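Ticket 3322 – Heater quits after a few minutes, pool pump stays on
Status: open
Product: Kalberg gas heater, Plullora controller

Okay, starting a log here so I don't have to explain it all again on the phone. We have a small in-ground pool behind the house in Renwood, and the heater worked fine all last April. This year it fires up, runs for 11 minutes (I timed it with the oven timer, twice!) and then shuts itself off with a code 5 on the little screen. The pump keeps going like nothing happened.

Stuff I tried before writing in:

Cleaned the filter cartridge. It was pretty gross, I'll admit, and I really thought that would be it. Same code.

Emptied both skimmer baskets and the pump basket. Pressure gauge looks normal to me, same mark I scratched on it when we opened the pool.

Turned everything off at the breaker, had lunch, turned it back on. It ran 11 minutes again and quit.

Checked the bypass valve, which a guy at the Hartley store said gets bumped a lot. Mine was where it should be – handle in line with the pipe.

The manual says code 5 is "flow or sensor," which covers a lot of ground. I don't want to pay for a new sensor if it's a flow thing, and I don't want to start pulling pipes apart if it's a twenty-minute sensor swap.
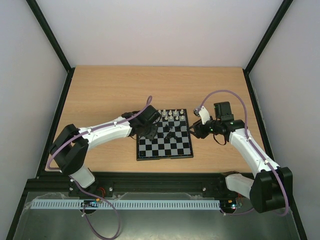

Support wrote back the same afternoon and asked me to look at the pump speed on the Plullora schedule, not just whether the pump was running. Their thinking was that a variable speed pump can drop to its low setting after the priming period ends, and the heater sees the weaker flow and locks out. Could I hold it on speed 2 by hand and try again?

So I went out at 4 p.m. and did that. Held it on speed 2, fired the heater, and it went right past the 11 minute mark and kept going! I let it run until dinner and got no code at all. Then I put it back on the schedule and it quit again, right on time.

I guess the schedule got reset when the power went out over the winter. I've changed the daytime block to speed 2 and left the overnight one alone. Please keep this open until I've had it through a cold night or two, I'm not totally convinced yet.

Related tickets
Heater won't light after winter closing
Plullora clock wrong after power outage
Air bubbles in pump basket
Salt reading too low

Contact support | © Kalberg Pool Heating | Back to top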